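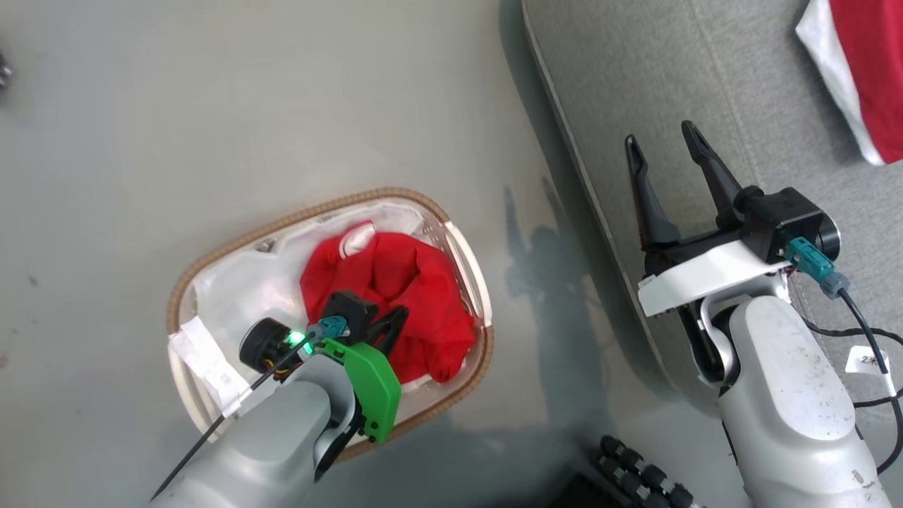 Checking a Cotton T-Shirt Before You Buy a Whole Carton

Search this site Enter keyword Go

Home | Kitchen | Laundry | Sewing Room | Workshop | Contact

Export-grade blank T-shirts turn up at good prices once a factory has filled its main order. Clubs and small print shops buy them by the carton, and so do large families. I used to inspect knitwear for an importer, and these are the checks I still do at my own table before I pay for more than one shirt.

Buy a single shirt first. Ask for one from the same lot as the cartons, and write the lot number down. A sales sample may have been sewn on a different line.

Read the sewn-in label. It should give the fiber content, the country of origin and the maker or importer. If it only gives a size, ask the seller for the rest in writing.

Measure before washing. Lay the shirt flat and smooth it without pulling. Write down the width one inch below the armholes and the length from the high point of the shoulder to the hem. Wash it warm, tumble dry, and measure again. Do this 3 times. Most of the shrinkage shows up in the first wash, but twisting can take longer.

Look for twist. Fold the washed shirt down the middle and see where the side seams fall. If one has crept toward the front, the knit was not set properly and ironing won't fix it for long.

Rub the color. Dampen a piece of white cotton and rub it ten strokes on an inside seam. Dark shades and reds need this most. A faint tint is common on a new shirt — a strong stain means you wash the lot separately.

Pull the neck. Stretch the collar until it would go over a head, let go, and wait a minute. It should lie flat again. Check the shoulder seam for tape while you are there.

Turn up the hem. Skipped stitches show best on the inside. Tug the thread ends lightly.

Count the carton when it comes. My last one was marked 188 and held the right number, but two sizes were swapped. Sort by size before you put anything away, and keep the packing list until the last shirt is used.

Store the spares folded, in a closed box, out of the sun. White shirts can yellow along the folds, so refold them every few months.

Guilan Ren

Comments (3)

Seo: Does the rub test work on heather gray? I have a carton coming in December.

Guilan Ren: Yes, same method. Gray rarely gives trouble.

Dranis: We print for a school and skipped the wash test last year. Had to reorder all the mediums. Good page.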